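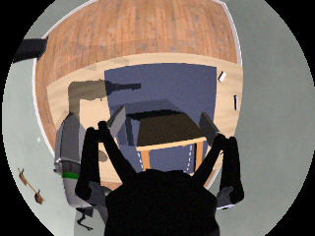
Wood-plank floor and light wooden tabletop, computer rendering.

Progress report to the Haugen fund, 2020-12-01
Project: Window, home reading for families in Nullora

In September we started to lend books to families who live far from the town library. Until now 312 families have joined, and they have borrowed almost 1,000 books. The plan was to reach 514 families before the end of the first year, so we are still behind the plan.

The main delay was the delivery. The Prema road was closed for repair and the book van had to take the long way, which used more fuel than we wrote in the budget. We moved a small sum from printing to transport. The total budget is not changed.

Parents ask mostly for picture books in two languages. We have only 70 of these and they are always out on loan. We would like to buy more of them with the money that was kept for shelves.

The return of books is good, but many come back late. We will make the loan period longer by two weeks.

Please let us know if you agree with the change for the shelves, so that we can send the order.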